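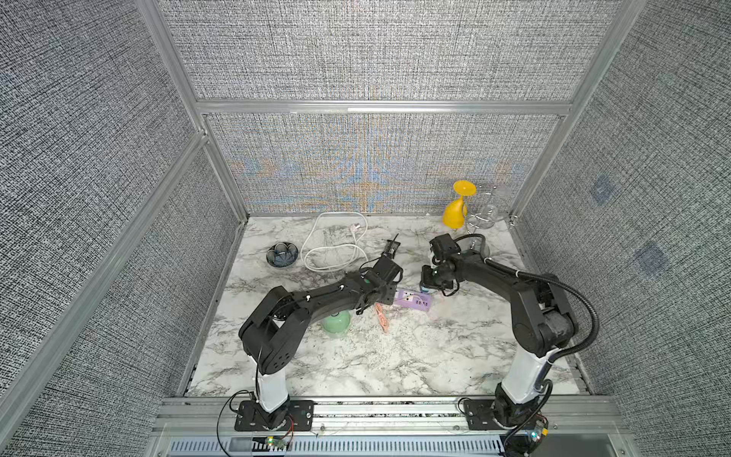
The stall we should have owned up to

I've been putting off writing this since April, mainly because it makes me look a bit daft. We had a fault on the Kahsay cell one Sunday evening. The left arm went for the coiled white power cord, stopped dead, and the software reported a successful grasp. It did that 5 times before I hit the stop. Then I noticed the log had called all 81 attempts that day a success. All of them!

My view is that a robot that fails and says so is fine, and I'll happily clear up after it all day. One that fails and ticks the box is a safety problem, even on a small tabletop with a wine glass and a power strip on it. You stop watching, don't you? I certainly did – I was making tea.

The cause was dull. Bellon's gripper driver timed out after 2 seconds and handed back the last good reading, and our Oditance scripts believed it. People will say it's a bench arm and nobody got hurt. Fair enough, but the same driver goes into bigger kit, and the Bravska lot are fitting it to theirs next month. I'd want a timeout to count as a fault, loudly, with the arm held still until a person has walked over and had a look.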